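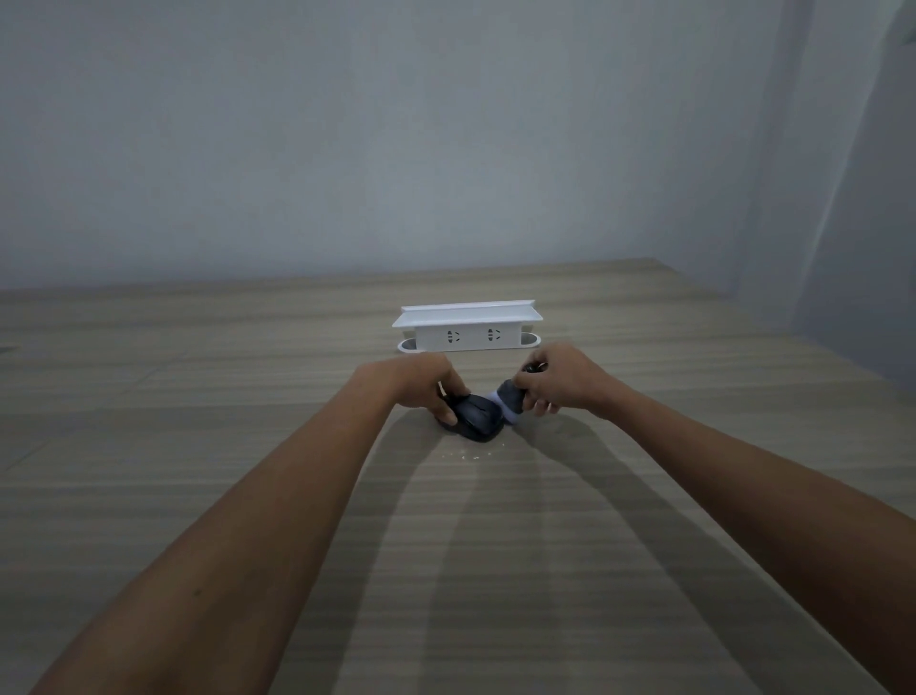 So the robots get the floors and you get the crumbs, my sister said on the phone tonight, and then she wanted to know when the robots were coming for the crumbs too. I told her I had no idea and she said well, you should ask. She's been like this ever since I told her about the machines. I couldn't come up with a good answer so I said my soup was boiling over (it wasn't) and now I'm sitting here writing it down instead.

September 28, 2019

We've had the two Sturance scrubbers at Clistgate since August and I think I've finally stopped jumping when one comes around the corner. They do the big open areas, 4000 square feet on the ground floor and 2000 up by the meeting rooms, and they go back to their closet when they're done. I used to do all of that with the old walk-behind, the one that pulled to the left. I don't miss it! My shoulder doesn't miss it either. But it was most of my shift, and I could do it with my head somewhere else completely. I planned my whole kitchen behind that thing.

Now it's desks. The new contract with Gustach says every shared desk gets a "full reset" overnight, and my share is 50 desks. A full reset means the top, the mouse, the keyboard if there is one, the power strip and its holder, the chair arms. Those white holders look so nice and simple until you have to clean along the bottom edge of one. And the crumbs, oh my goodness. Little white specks right in front of a mouse, on that pale wood where you can only see them if you bend down and look sideways. Who is eating what over there? I'd love to know. Crackers, I think, or somebody's got a powdered sugar problem.

It's all hands. I'd forgotten how much work there is that's just two hands close together going over something small. You hold the mouse still with one and you clean with the other, and your face ends up six inches from somebody else's desk.

The other new thing is Malý, the app on the work phone. It gets the booking list and tells me which desks were used, so I skip the others. Great in theory, and most nights it does save me a lot of walking. But it goes by bookings, and people sit wherever they like. Last night it had a whole row marked clean and there was a coffee ring on the second desk, so I did the row anyway and then Malý flagged me for "off-route activity." I got a little orange triangle. I'm 58 years old and I got a triangle for wiping up coffee.

I brought it up at the shift meeting and the supervisor was decent about it. She said to type a note when it happens, they read the notes. Maybe they do. I typed COFFEE in capital letters, which probably wasn't what she meant.

What I really notice is the quiet. There used to be four of us on that building and now it's me and one other, and she's upstairs. The other two got moved to the hospital job, same pay, longer bus ride. We used to take our break together by the vending machine and complain about everybody, and now I eat my sandwich and the scrubber goes past with its little blue light. I said good evening to it once. I won't be telling my sister that!

I'm not against it, though. My back is better than it's been in years. I got shown how to clear the squeegee on the scrubbers and swap the pads and what the error codes mean, and there's a bit extra an hour for being the one who does that. I was kind of proud, to tell the truth. When number two got itself stuck under the coat rack I had it out in a minute — I just talked to it the way I used to talk to the dog.

But I do keep looking at my hands while I'm doing those mice and thinking, well, okay, how hard would this be for a machine? Pretty hard, I think. Every desk is different and people leave things all over. I could ask the Sturance man when he comes for the service visit. I could also leave it alone and enjoy my extra money.

Need to buy: hand cream, the thick kind. Bus card. Something for the ants.

Print this entry
E-mail this entry

Home | Older | Newer | Archive | About me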